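Dulo Hand-Held Gripper Pair - Demonstration Recording Kit
Sorensen Lab Supply > Robotics > Data Capture > Hand-Held

The Dulo is a set of two hand-held grippers for recording two-handed manipulation tasks without a robot arm. It is sold as a pair, and most groups that buy it are planning a robot purchase later in the budget year and want training data ready when the arm arrives.

Price: see quote form. Educational pricing is applied at checkout for accounts with a verified lab address.
Lead time: 6 weeks from purchase order
Ships from: Lestcombe
Minimum order: one pair

What to budget for

The grippers are the smaller part of the cost. Labs that write to us after their first month have usually underestimated operator hours and storage. A tabletop task such as moving a soft toy into a tray takes only a few seconds to perform, but each episode also has to be reset, checked and labeled. Plan on some 60 usable episodes per operator hour for simple pick-and-place, and fewer for anything that needs both hands at once. At that rate a first dataset of 2,000 episodes fits into one working week for one person, with very little slack. We suggest pricing two.

You do not need a special room. Any steady table with clear space on the side where the operator stands will work, and shelving and desks can stay where they are behind it. A plain light tabletop makes it easier to check object edges during review. Trays, toys and other task objects are not included and can come from any household store. Buy spares of anything soft, as the pads wear fabric over time.

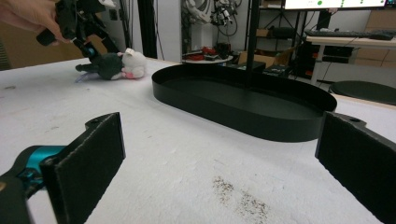

What is in the kit

Two hand-held grippers with flat finger pads
Two sets of replacement pads, with screws
Two wrist straps
Charging dock and power supply
Calibration card
One year of the Brekov recording software, single seat

Not included: computer, monitor, table, task objects, robot arm.

Choosing the number of pairs

One pair is enough for a single station. If you run two shifts, one pair is still enough, provided the dock is used at the break. Buy a second pair if you want two stations recording at the same time, or if your task calls for a different pad and you do not want to swap screws between sessions. Additional Brekov seats are priced separately and can be added at any time during the license year.

Compatibility with arms

Recordings export in the open format used by the Brekov planner. If you already know which arm you will buy, send us the model with your order and we will confirm that the fingers can be matched. Adapter plates for the same pads are listed under Accessories. If the arm has not been chosen, order the hand-held kit first and leave the plates for the second purchase order - they are in stock most of the year, except in December.

Warranty and returns

The grippers are covered for 11 months from delivery. Pads and straps are wear parts and are not covered. Unopened kits may be returned for a full refund less shipping. Opened kits are inspected on arrival at Lestcombe, and a restocking fee may apply.

Related items: Dulo pad set (flat), Dulo adapter plate, Brekov additional seat, Sorensen carry case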